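Hand-held grippers and the missing baseline

Friday, March 8, 2019

14 comments | Share

I spent two evenings this week with the Dusomville write-up, the one that half my feed has been calling the end of teleoperation. I don't think it is the end of anything yet. I do think it's worth reading, so let me try to be fair to it before I complain.

The pitch goes like this. Collecting training data with a real robot arm is slow and expensive, and most of the people driving the arm are bad at it. So you leave the arm out. You give a person a pair of grippers to hold, you put printed markers on them so a camera can work out where each one is, and you let the person do chores. Later you train a policy on the recordings and move it onto a robot with the same kind of fingers. The group collected 2,000 demonstrations this way and says the resulting policy beats one trained on 300 teleoperated ones.

Well, sure. It had a lot more data. My first question was what happens with 300 against 300, and I read the whole thing twice looking for that number. There's a plot that runs from 1,000 demonstrations upward for the hand-held method, and the teleoperation result is a single flat line drawn across it. A flat line! You can't tell from that whether hand-held data is better, worse or the same per demonstration. The argument they do make is that it's cheaper per hour, and I believe them, but then show me the hours. How long did the 300 take? How many of the 2,000 were thrown away because a marker went out of sight?

That last one bothers me more than the plot. I built a smaller version of this at Wulstead over the winter, with one gripper instead of two, and marker dropouts were most of my life. Turn your wrist the way you normally would to pour something and the face of the cube you were tracking points at the floor. Putting patterns on several sides helps. It doesn't help when your own forearm is in the way, or when the other hand crosses in front. The write-up gives tracking one paragraph and says bad segments were "filtered." Filtered how? If the filter mostly removes the hard wrist angles, then the policy never sees the hard wrist angles, and the test tasks had better not need them.

And then there's the body problem. A person holding a gripper has a shoulder and a waist and can lean. The robot has whatever reach it has. The Sheehan people at least replayed their recordings through an arm model and tossed whatever the arm couldn't do, and they lost plenty. I couldn't find any such check here.

What I do like: the person feels the object through the tool, at least a little. When I drove the arm remotely I crushed things constantly. With the gripper in my hand I mostly didn't, even on soft plastic. I'd bet that is where the real gain comes from, if there is one, and I'd love to see somebody test it on its own. The Fandeo tasks would do fine for that and they're already set up for two hands.

So I'm going to try the boring comparison myself. Same task, 300 and 300, same person, clock running from the moment the gear goes on, and every discarded take counted against the method that produced it.

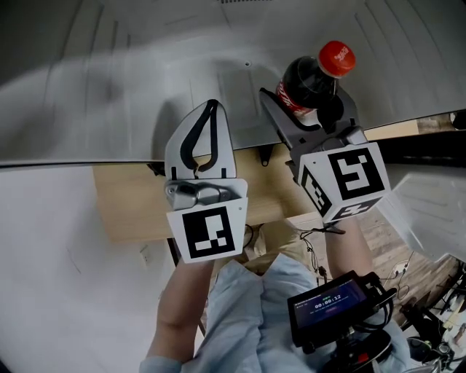

I'm starting with grasping and lifting before I go anywhere near pouring, and the filter rules get written down before the first recording. If the hand-held set wins at equal numbers I'll say so and eat my complaint about the flat line. If it only wins on the clock, that's still useful, but it's a smaller claim than the one going around. I'll put the counts up with the takes I threw out, both methods, in the next post.

Share this post | 14 comments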